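Section 4: Setting up your Prultham under-cabinet light

You've got the mounting rail up and the worst of the job is behind you! This part is the fun bit, where the light goes in and you get to see your counter properly, maybe for the first time (kitchens are darker than we think, especially in November).

Before you start: the light bar, the end caps, the Randov dimmer and 2 short screws should be within reach. The long screws were for the rail and you won't need them again.

CAUTION: Keep the power adapter unplugged until step 6.

1. Slide one end cap onto the light bar until it clicks. The arrow on the cap points toward the wall.

2. Hold the bar at a slight angle and hook its back edge into the rail, then swing the front edge up. It takes a firm push - more than feels polite.

3. Fit the second end cap and drive in both short screws by hand. A power driver will strip them in no time.

4. Run the cable along the back of the cabinet and press it into the clips.

5. Stick the dimmer wherever your hand lands naturally. Wipe the surface first and let it dry for 20 minutes.

6. Plug in the adapter and hold the dimmer for 2 seconds. The light starts at 80 percent, a lovely level for chopping vegetables.

NOTE: Shiny counters bounce light back at you. If you see glare, loosen the rail and move it closer to the front of the cabinet. Thiện Quách on our support team swears by this, and so do we!
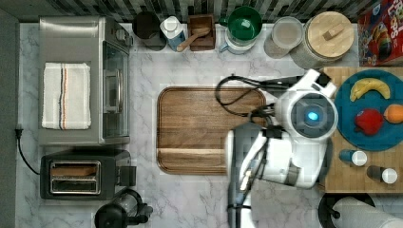
Fig. 7. Countertop with cutting board, toaster and toaster oven.

CAUTION: Don't route the cable behind or over anything that gets hot.

If the light flickers at low settings, go to Section 6, "Dimmer pairing." Owners of the older Jakow rail need the adapter plate before step 2.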